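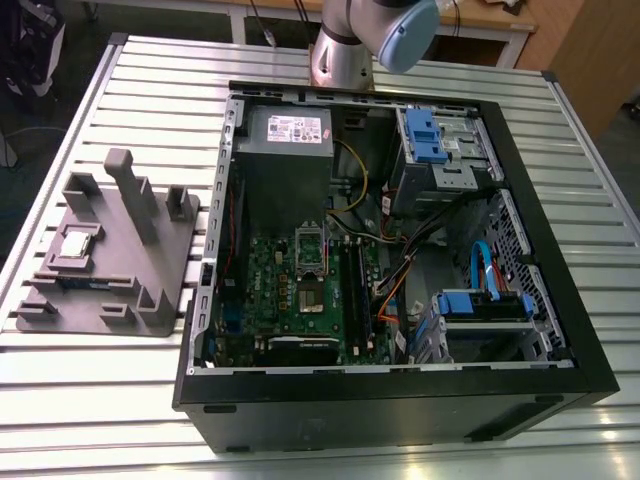
Looking After Your Bike Chain at Home

March 19, 2025

After a long January of salty roads around Eltdale, my chain sounded like a drawer full of spoons, and I wasn't the only one at the Hudine club rides being dropped on the climb with a squeaky bike under me. So I've gathered up the chain tips I keep repeating to people in the parking lot. Most of them I got from Vilho Aaltonen, who raced the Drostham road series for years and still has the cleanest drivetrain I've ever been stuck behind.

Start with a dry rag, before you reach for any degreaser. Hold it around the lower run of chain and pedal backward with your other hand until the rag stops coming up black. If you do that after every wet ride (it takes as long as the kettle does), you'll need the big clean far less often.

When you do need it, put a little degreaser in an old jar and work it in with a toothbrush, one side and then the other. Keep it away from the hubs and the bottom bracket, please! And if you have disc brakes, take the wheel out or cover the rotor. I ruined a lovely set of pads learning that one, and howled at every stop sign all the way to Nassar.

Rinse with warm soapy water, wipe, and let everything dry overnight. Oil on a damp chain is a waste of good oil.

Now the lube. One small drop on each roller, on the inside of the chain, then spin the cranks for a minute and go have your coffee. Come back and wipe the outside until it feels nearly dry. People always want to skip the wiping, and then they wonder why they have a black tattoo on their calf.

Check for wear every 400 miles with a chain gauge. Bilal Sleiman, who rides in all weather, gets fewer miles from a chain than I do, so go by the gauge and don't worry about what your friends are getting. Change it in good time and your cassette may well outlast 3 chains.

Two last odds and ends. Baby oil takes chain grease off your hands better than dish soap does, and a quick link should be kept taped under the saddle, in the size that matches your chain. Mine was the wrong speed for two whole seasons.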